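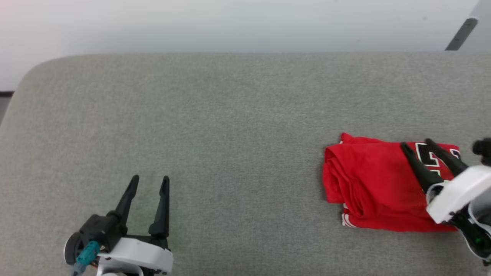 So the right gripper quit on me again, at fold 773 of what was supposed to be a 2000-fold run. Ugh.

If you're new here, I've been teaching a two-armed setup to fold laundry, mostly sports jerseys, with the Dallus control software and a pair of secondhand Bamel arms. T-shirts went fine all through December. Jerseys are slippery, and the big printed numbers are stiffer than the cloth around them, so the fingers slide across the print and then catch at its edge.

What happened this time is that the right side closed, stalled, and kept pushing. The log says it held full current for 6 seconds before the cutoff kicked in. Six! It's set for one. The left arm just sat there waiting for its turn, as it should, but the right motor was too hot to touch and the shop smelled like a toaster (my fault for being in the kitchen at the time).

I dug around and found error 2439, which the Prudlow driver board throws when it loses the current reading. The software treats a missing reading as zero. Zero current means no stall, so it happily keeps squeezing — great. I'd reseated that sensor plug last month and I don't think I ever pushed it in all the way.

New rule: no reading, no motion. I changed that in the config last night, and I've ordered a locking plug from Öztürkmen. I also moved the big red stop button to where I can reach it from the doorway. No more unattended runs until the plug gets here, even short ones.

The jersey survived, by the way. It has a little pinch mark next to the number and that's it.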